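How to clear, clean and look after a pale wood-grain table

Posted December 11, 2021

A table used every day picks up more than you notice. Crumbs get into the corners, cups leave rings, and the surface goes dull a bit at a time. This is the routine I use on mine, a Torkley desk bought second-hand in Wullengate. It takes 20 minutes if the table isn't too full.

What you need

A soft cloth, and a second one for drying
A bowl of warm water
Washing-up liquid
A basket or tray for loose things

Step 1: Take everything off

Move the lot, including anything you think you can work round. Put small items in the basket and stand it on the floor or a chair. Don't sort as you go. Sorting is a separate job and you will end up reading old post.

If your table has a cable hole, pull the plugs down through it and check the rim. Dust collects there and turns to paste once it meets water, so get it out dry with an old toothbrush.

Step 2: Look at the surface from low down

Crouch until your eye is nearly level with the top and look across it towards a window or lamp. Smears and rings show up far better this way than from above. On a pale top with a strong grain, a faint tea stain can pass for part of the pattern. 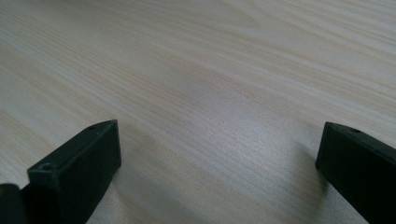

Mark the bad patches with a scrap of paper if there are several. I usually find two, both where my mug goes.

Step 3: Wipe dry, then damp

Go over the whole top with the dry cloth first. Then put a small drop of washing-up liquid in the water, wring the cloth out hard and wipe along the grain in long strokes. The cloth should feel damp and should not drip. Standing water is what does the damage, mostly at the edges and around any holes.

For a ring that stays put, lay the damp cloth over it for a minute and wipe again. Leave scouring pads and cream cleaners in the cupboard. They take the shine off in patches, and it doesn't come back.

Dry with the second cloth straight away – don't leave it to the air. 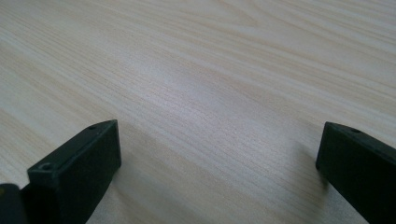 Pale wood grain with nothing standing on it.

Step 4: Put things back

Leave the table bare for a little while if you can. Then bring the basket back and decide where it lives. I keep mine at one side, lengthwise from back to front, so the middle stays free for work. An open-weave basket is handy because grit falls through, though you do have to lift it and wipe underneath.

Fold the cloth once it's dry, or just leave it out for the next spill.
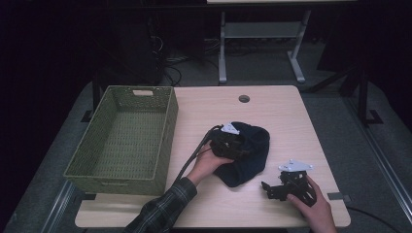
Halima Oyelaran wrote in to say that she does the dry wipe every evening and the damp one only when there is something to shift, and that her table has stayed in good order since March. She also puts felt pads under her basket. I have since done the same with mine – a strip cut from an old Werninitz place mat, stuck at each corner.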